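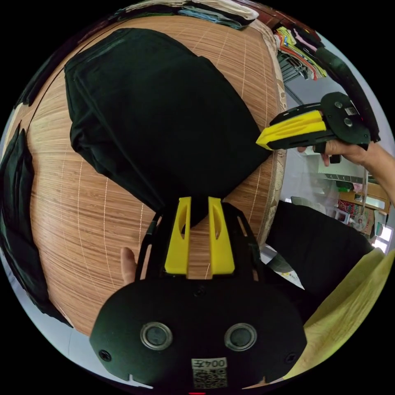
Nundaren linen service moves to black cloths and wood-look work mats

Black cloth, with a wood-textured mat behind.

Tatlow Linen Services will replace the white service cloths supplied to its café and restaurant customers with black ones from February, after a trial at its Nundaren plant found that fewer cloths were being withdrawn for staining.

The changeover covers table, bar and polishing cloths. Bath linen, bed linen and chefs' jackets are not affected and will stay white.

Tatlow put 900 black cloths into circulation with 18 customers for the trial, alongside the existing white stock. Cloths were issued, collected, washed and returned on the normal run. Each cloth carried a coloured thread in one hem so that trial stock could be separated at the sorting bench, and withdrawals were recorded by cause: stain, tear, hem failure or loss.

Plant supervisor Amancay Acuña said staining had been the main reason white cloths were pulled from service. Coffee, red wine and turmeric were the most frequent entries on the withdrawal sheets.

"A white cloth with a turmeric mark is structurally fine, but we can't send it to a dining room," she said. "It gets rewashed with bleach, then rewashed again, and by that stage the fibre has lost strength. We were wearing cloths out in the wash to fix a problem of appearance."

Black cloths are processed without chlorine bleach, at a lower wash temperature and with a detergent formulated for dark colours. They cannot share a load with white stock. The plant has assigned one washer and one dryer to dark work and moved the dark load to the first run of the morning, starting at 5.30 am, so that the lint screens can be cleared before towels go through.

Lint was the principal fault reported by customers during the trial. Fibre shed by white towelling shows clearly on black cotton, and early batches dried in shared machines were returned for rewashing. The complaints fell away once the dryer was separated. Acuña said some greying along the hems was also recorded, mostly on cloths that had been tumbled for too long, and the drying cycle has been shortened in response.

The finishing area has been altered as well. Folding benches at the plant were topped with a dark grey laminate, against which staff had trouble seeing the edges of a black cloth. Mats with a wood-grain surface, supplied by Drotbridge, have been laid over the benches used for dark work. The brown ground gives enough contrast to line up the hems and to spot lint, pulled threads and small holes before the cloth is folded.

Several colours were tried under the plant's overhead lights before the mats were ordered. Plain white gave the strongest contrast but produced glare over a full shift, and pale green was rejected by the folding staff for similar reasons. The wood-grain mats are wiped down between batches and lifted at the end of the day so that the bench beneath can be cleaned.

The folding specification has been rewritten for the new stock. Table cloths of napkin size are folded in half and in half again, with the hemmed side down and the closed corner facing out. Polishing cloths are folded in 3 along the long side and stacked flat. Bar cloths are no longer rolled, as the rolls tended to loosen in the delivery crates and pick up lint from the crate lining.

Sepehr Rashti, who runs the Shirazi restaurant in Nundaren and took part in the trial, said the cloths had held their colour and were absorbent after the first few washes.

"New ones push water around for a while, so we kept those for the tables and used the older ones at the bar," he said. "For glassware I'd still check them against the light. You will see lint on a wine glass from a black cloth if the dryer hasn't been cleaned."

Rashti asked for the polishing cloths to be supplied in separate bags, and Tatlow has adopted the arrangement for all customers.

The full order is for 1,145 additional cloths, to be delivered to the plant in two consignments. All new stock will be washed before issue to remove finishing agents and loose dye. Customers have been asked not to soak black cloths in bleach on site and to keep them apart from cleaning rags, which are a common source of bleach spotting. Spotted cloths cannot be recovered and will be charged at the replacement rate in the hire agreement.

White cloths withdrawn in the changeover will be graded at Nundaren. Those in sound condition will be kept as reserve stock for functions where white is specified. Stained cloths will be cut down and hemmed as workshop wipers, and torn pieces will be baled for fibre recovery.

Hire rates for table and bar cloths are unchanged. Customers who wish to keep white cloths after February should contact the plant office before their next scheduled delivery.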